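Ritden (gripper)

Ritden is a hand-held two-finger gripper built in a shared workshop in Arville. It is used to record manual tasks at table height, and the recordings are then used to train a small robot arm. The design was started by Tyyne Räsänen and is now kept up by members of the workshop. The name also covers the set of part files and the assembly notes.

Design

The tool has a handle, a trigger linkage and two opposed fingers. Each finger carries a block-shaped pad with a flat inner face. The pads are fastened with screws and can be changed without taking the linkage apart. Threaded brass inserts are set into the mounting pieces with a soldering iron. Early builds cut threads directly into the plastic, and these wore out after repeated pad changes.

A camera is fixed above the fingers and looks forward and down, so that both pads stay in view through the full stroke. The complete tool weighs 284 grams without the cable.

Construction

The printed parts take 21 hours on the workshop's printer, a Zeveck with an enclosed bed. All parts are printed in black to limit reflections into the lens. The linkage pins are cut from steel rod and held with clips. Assembly is done in the following order: inserts, linkage, fingers, pads, camera bracket. The bracket is left loose until the pads have been lined up in the camera view.

Revision 7 shortened the link between the mounting piece and the pad. It also moved the handle back to clear the user's wrist. Files for earlier revisions remain available but are not compatible with the current bracket.

Use

Recordings are made on ordinary household surfaces. Table-setting tasks are the most common, and place settings are laid out on mats of different patterns so that the trained arm does not depend on one background. 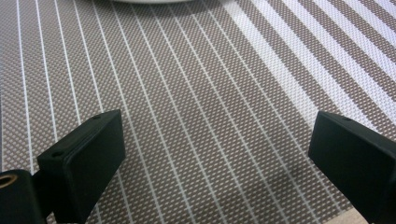
Ritden finger pads over a striped woven placemat, with the rim of a white plate at top.

Fine repeating patterns can disturb the position tracking, which relies on matching points between successive views. The Suominen variant, a fork of the design, adds a second camera facing sideways for this purpose. It uses the same fingers and pads.

See also

Parallel gripper
Threaded insert
Visual odometry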